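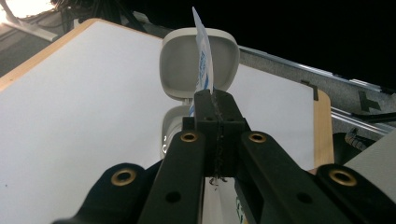

Packing table, returns corner

Filed under: Store support > Stock and tills > Resolved

Ticket opened 2018-10-04 by the Kidbridge shop, office desk.
Subject: Stock in Elline does not agree with the shelves after the summer sale

Problem as we see it

Since we closed the summer sale in June, the stock figure in Elline is too high for many small articles. The till sells normally and the receipts are correct. But when a customer brings something back, the figure sometimes goes up by two pieces and not by one. We noticed it first with socks and gift wrap, because these are returned often. The total difference is now about 200 pieces for the whole shop, and the monthly order to Wikström came out too small for this reason.

What we tried already

We closed the till and started it again. No change. We made a new count of the sock wall and corrected the figures by hand. They were correct until the next return and then wrong again. We also asked the Standilari shop, which has the same version, and they do not have the problem.

First answer from support

Thank you for the clear report. Please tell us if the wrong figure comes with all returns or only with returns without a receipt. Please send also the return log of one full trading day. You find it under Reports, Till, Returns. Choose "all lines", otherwise the cancelled lines are missing.

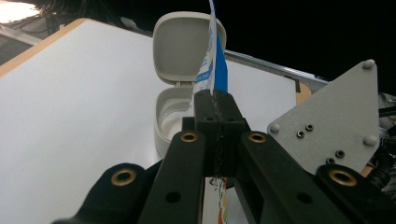
Reply from the shop

I have made the test with three returns in the quiet hour before lunch. The first was with receipt, on till 1, and the figure went up by one. The second was without receipt, also on till 1, and it went up by one. The third was without receipt on till 2, and it went up by two. I repeated the last one with a different article and the result was the same. The log is attached. I see there two lines with the same time, but only one of them has a refund amount.

I must add that till 2 was replaced before the sale. The old one was at that time not removed from the list of tills, as we did not know if this was allowed.

Second answer from support

This explains it. The old till is still registered with the same number as the new one. A return with receipt is checked against the sale, so the double line is refused. A return without receipt has nothing to be checked against, and both lines are booked. The sales are not touched by this.

Please do the following after closing time:

1. Close the day on both tills.
2. Go to Settings, Devices, and set the old till to "retired". Please do not delete it, or the old receipts cannot be printed any more.
3. Start till 2 again and wait for the green mark.
4. Make one test return without receipt and cancel it afterwards.

Reply from the shop

Done. The test return gave one line and the figure went up by one. After the cancel it was back at the old value. We have now also the correct name of the till on the receipt, which was wrong before, but we had not reported it.

One question remains. Must we count everything again? We have more than 2,000 articles in the list and not enough people in the evening for it.

Third answer from support

No, a full count is not needed. We have prepared a correction list with only the double lines. Please look through it, mark what you accept and press "Book". The next order proposal will then use the new figures. The order already sent to Wikström cannot be changed from our side, so please contact them directly.

Reply from the shop

The list is booked. We compared the gift wrap and the socks with the shelf and both agree. An additional order is sent. The ticket can be closed from our side.

Status: closed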